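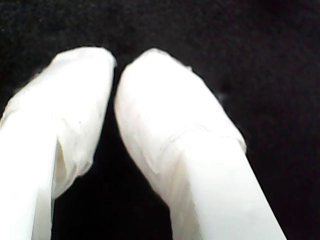 Wrist cam and wrapped fingers, anyone else teaching this way?

mowat_bench
Posted in Teleoperation, March
Finished 530 demos of the sock sorting task by remote control and I'm having a blast! White wrap on both fingers, black cloth underneath. My question is about the last bit of the close. With the fingers nearly touching, all I get between the tips is a sliver of black, and I never know if I've pinched one layer or two. How do you all judge it?

gotilex_fan
Love that contrast. I'd turn the light down though, your left finger is close to washed out near the bottom. The policy can't learn from folds it can't see.

bosta16
Disagree on the light. I ran a Jedurus arm for 3,000 demos with bright fingers and the policy did fine. The wrap would worry me more. It's wrinkled, and the two tips don't have the same shape. Rewrap halfway through and your later demos show a different hand.

mowat_bench
Ooh, good point on rewrapping. I did it once, after demo 16 – so I could toss those and lose almost nothing.

gotilex_fan
Keep them! A little variety helps.

bosta16
Variety in the socks, sure. I'd still toss them.

slowhands
For the close, try guiding the arm by hand for 6 runs before you go back to the controller. You feel the cloth give through the arm, and then you start to recognize the same moment on screen. Worked great for me on dish towels.

mowat_bench
Never tried hand guiding on this one. Clearing the bench tonight, will post the grasp clips when I have them.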